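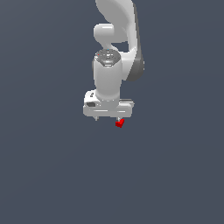
I've been writing house rules for simulated robot work, and I've been having a great time doing it, which I realize is an odd thing to say about a document with the word "conventions" in the title. It started with a simple wish: I wanted anyone in our little group to be able to open a run made by anyone else and know what they were looking at. Take the white arm with the small red cube at its right finger. Is the cube being touched, or is there a hair of space between them? I can't tell by eye, and there's no table or floor drawn under it to give me a clue. A rule that says "every saved view travels with its contact list and its poses" settles it in a second, and that one became rule one.

Some background for those of you who read this blog for the bread posts (there will be more bread, I promise). Our project is called Tustenell. It's small, it runs on evenings and Friday afternoons, and the job is pick-and-place in simulation: cube here, cube there, over and over, with slightly different starting positions. Ronja Björklund and I keep the shared notes. For a long time the notes were a pile of habits. She measured gripper opening as the full distance between the fingers, I measured it per finger, and both of us wrote "width" in the log. You can guess how January went.

So, the rules. We have a page and a half now, and I love nearly every line of it.

Units first. Meters, radians, seconds, kilograms, everywhere, including in comments. I used to think this was too obvious to write down. Then I found a friction test of mine from last year with a cube size in centimeters and a drop height in millimeters, in the same file, three lines apart!

Names next. A frame gets a name that says what it's attached to, and the name never gets reused. We had two things called "hand" for months, one at the flange and one between the fingertips, and every grasp written against the wrong one came out shifted. Now it's "hand_mount" and "grip_center" and the old word is banned. Ronja wrote a tiny check that refuses to load a file containing it, and I've tripped it twice since, so clearly it was needed.

Then there's the rule about backgrounds and props, which got the most argument. I like a plain dark backdrop for checking the arm itself. You see the outline of the hand cleanly, you see the fingers, and nothing fights for your attention. Ronja wanted the table drawn at all times, because a cube with nothing under it makes her nervous (fair!). Where we landed: hide whatever you like for a view, but write down what you hid, and say whether it was only hidden from the drawing or taken out of the physics too. Those are two very different situations. An object resting on a hidden table and an object with gravity switched off can look exactly alike in a still.

Seeds and counts. Any success number we pass around has to say how many attempts it comes from, and the attempts have to be fixed before you start. Our standard is 200 for a quick look and 1,000 for anything we plan to show someone else. I argued for 500 as a middle size and lost, and I still think it would be handy. What you can't do any more is run until the number looks nice and then stop. I did that once with a batch that ended at 1,443 attempts, and when Ronja asked me why 1,443, I had no answer that I wanted to say out loud.

And failures get a reason. One word is enough: slipped, missed, timeout, collision. "Other" is allowed, but you have to add a sentence. I grumbled about this one before we adopted it and now it's my favorite. After a couple of weeks you can sort by reason and see where to spend your evening. Most of ours were misses, and most of the misses had the cube well over toward one finger when the hand began to close. Whether that hurts depends on the friction settings, so now the log keeps the sideways offset too.

I should say something about the published standards, because a couple of you asked by email. There are proper safety standards for industrial robots and you should read the ones that apply to you before you go anywhere near real hardware. Our page and a half doesn't replace any of that. It's housekeeping for simulated work. Still, I think the habits carry over nicely. If you're used to writing down which frame, which units and what was switched off, you'll do it on the day it matters more.

Still open: camera names (we have three schemes, all mine, all bad), how long to keep old runs, and whether a grasp that holds for two seconds should count as a hold. Ronja says five. I'm going to run both over the weekend and put the results in the shared notes, with the attempt count at the top, as per rule four.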